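Notebook, bench 4
11th February
Present: me, Lihua Bai, Guoqing Su. Zhuoran Lu joined for the second half.

Visit from Droltport, their side led by Sihan Xie. They asked for the gear task and nothing else, so the pick-and-place set and the cable set stayed closed. Demo ran in simulation on the big screen in the front lab, with Guoqing on the controls and me talking. The real cell at Trandley is still waiting for its second controller and was not part of this.

Setup notes, for whoever does the next one:

Started from checkpoint 662, as agreed with Yaqin Jiang. She had wanted the newer one, but that one has only been through the short test list and I did not want to find out in front of guests. Sim host was the old machine. The new one still drops the overhead view when the screen share starts. Lihua has a ticket open on that.

Launch order matters. Viewer first, then the policy server, then the logger. If the logger goes up before the server it writes an empty header and the replay tool will not open the file. Did it in the right order this time. Took longer to get the projector to accept the resolution than to bring up the whole stack.

Talked through the task while the first run loaded: two arms, small gears onto a plate, large hubbed disc kept on the same table. Explained that the policy gets three views, one over the table and one at each gripper, all in gray. Sihan asked why no color. Answer: the parts are white and the arms are black, and when we trained with color in October the gain was too small to pay for the bandwidth. She asked for the numbers. I said I would send the table.

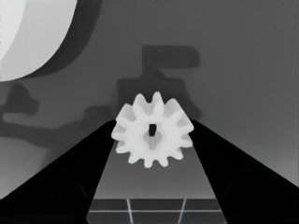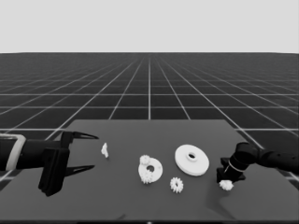
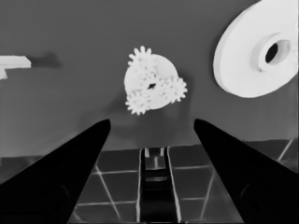 Views pulled from the viewer: gripper, table, gripper.

Questions from the visitors, in the order I wrote them down:

1. How is contact modeled between teeth? Guoqing answered. Convex pieces per tooth, stiff contact, small step. He mentioned that we lowered the friction on the gear faces after the early runs, when parts stuck to each other in ways the printed ones never do. They took notes on this.

2. How many episodes in the training set? 2,769 teleoperated, of which 507 were recorded after the change to the gripper pads. One of their engineers asked if the older ones should be thrown out. We have not tested that cleanly. Lihua thinks the old ones help with reaching and hurt the last part of the insertion. Needs an ablation. Put it on the list.

3. Can it recover from a dropped part? Said what we know: sometimes, if the part stays flat and inside reach of one arm. If it stands on its edge, usually not.

4. Does the background matter? Plain wall and grid floor only, no clutter. Zhuoran had come in by then and said the Qiu group saw a large drop when they added clutter to a similar task. I have not read their report. Ask him for it.

5. Cycle time. I gave no figure. What we log is sim time, and they clearly wanted wall time on a real line. Sihan did not push.

Guoqing then let two of the visitors drive by hand with the leader arms. Gain was left at the value he uses himself, too quick for a new operator. Turned it down after the first one. Logger was off during this part on purpose, so there is nothing to clean out of the set.

Problems:

- Gripper view on the right-hand panel lagged behind the other two whenever the window was resized. Known issue. Do not resize during a demo.
- Reset key does not ask for confirmation. One of the visitors leaned on it. Lihua will add a prompt.
- I had the slide with the old gripper drawing in the deck. Replaced it afterward in the shared copy.
- Room too bright for the projector. The dark floor and the black arms ran together from the back row. Blinds next time, or use the monitor wall.

They also wanted to know if the Clullier hand could be swapped in for the parallel gripper. Mechanically yes, we have the adapter. The action space changes, so it means new data, and I said so. Zhuoran was more hopeful than I was. We should agree on one answer before the follow-up call.

To do:

Send Sihan the October comparison table (me).
Replay file check on the demo logs before they get archived (Guoqing).
Ablation, old pads against new pads, same seeds, 20 rollouts per condition to begin with (Lihua).
Ask Yaqin when the newer checkpoint will have been through the full list.
Return the long display cable to the front lab. It is in my bag.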